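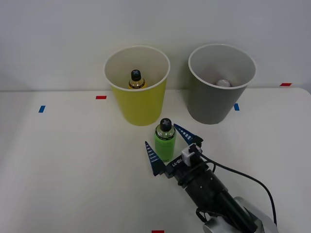

Two paper cups, one yellow and one gray, with a green bottle in front.

Contents | Previous | Next | Glossary

Filed under: Everyday Computing > Hardware > Storage

Chapter 2
Where Your Files Live

When I started teaching evening classes at the library in Vosside, I used to open the first session by asking everyone to tell me where their files were. The answers were wonderful. Some people said "in Word." Some said "on the screen," and one gentleman patted the monitor as if it were a good dog. A retired nurse told me that hers were "in the beige part," and of all the answers I had that year, hers was the closest (we had a beige tower under every desk in those days, and the drive was indeed inside it).

I bring this up because I would like you to feel comfortable before we go any further. Storage is one of those subjects that people believe they ought to know already, and so they never ask, and then they spend years saving everything to the desktop and hoping for the best. If that is you, welcome! You are in very good company, and by the time you finish this chapter you will be able to open up the properties window of any drive and know what the numbers in it are telling you.

Let's begin with a word that causes more trouble than it should, and that word is "memory." In ordinary talk we use it for anything a computer holds on to. In this book we will be a little stricter. Memory, or RAM, is the working space the computer uses while it is switched on, and whatever is in it goes away when the power does. Storage is where things stay. A drive keeps your letters and photographs through the night, through a power cut, and through that long stretch in December when you are off visiting family and the computer sits in the cold. When a program asks whether you want to save your work, it is asking whether you want a copy moved from the first place to the second.

My co-author, Rhydian Ifans, likes to compare memory to a kitchen counter and storage to the pantry. I have always thought the comparison was fine as far as it goes, although my own pantry is so badly arranged that I am not sure it helps anybody. Still, keep it in mind as you read. A bigger counter lets you work on more dishes at once, and a bigger pantry lets you keep more food in the house, and buying one will do nothing for the other. People who complain that their computer is slow are often sold a larger drive, and they are disappointed when they get it home.

We will spend the first half of the chapter on the two kinds of drive you are likely to meet. The older kind, the hard disk, stores your files on spinning platters, with a tiny arm that moves back and forth to read them. The newer kind, the solid-state drive, has no moving parts and keeps everything on chips. Both do the same job, and your computer will show you the same folders whichever one is inside. Where they differ is in speed, in price, in noise, and in how they behave when they are getting old, and we will take each of those in turn.

The second half is about how full a drive is, and how to tell. For this we will follow a single case all the way through, and I am grateful to Primo Lombardi for letting us use it. Primo runs a small framing shop, Lombardi, and keeps all of his order records and customer photographs on one computer with a Vetard drive. When he first let us look at it, the drive was nearly 100 percent full, and he had been deleting old emails one at a time to make room. A single folder named Misel, after a catalog he had scanned years before, turned out to hold 2534 pictures, a good many of them duplicates. You will find his folder list printed in the exercises, and we will clean it up together, slowly, with a backup made first.

Please do make that backup. I know that it is dull, and I know that the exercises look short enough to do without one, but I have seen a student empty the wrong folder with great confidence, and I have done it myself.

What You Will Learn

How to tell memory and storage apart
What is inside a hard disk and a solid-state drive
How to read the size and free space of a drive
How to find the folders that take up the most room
How to copy files to a second drive before you delete anything

Words to Know

drive, platter, solid-state, capacity, free space, folder, duplicate, backup

Before You Start

Find the computer you use most and write down the name of its main drive, its capacity, and how much free space it has. If you don't know where to look, turn to page 56, where the steps are laid out with the menus in order. Keep your note somewhere handy, as you will need it for the first section, "Bits, Bytes, and Big Numbers."

Related chapters
Getting to Know the Case
Keyboards, Mice, and Other Things You Plug In
Choosing a Printer for Home
Making Backups a Habit
What to Do When a Drive Fails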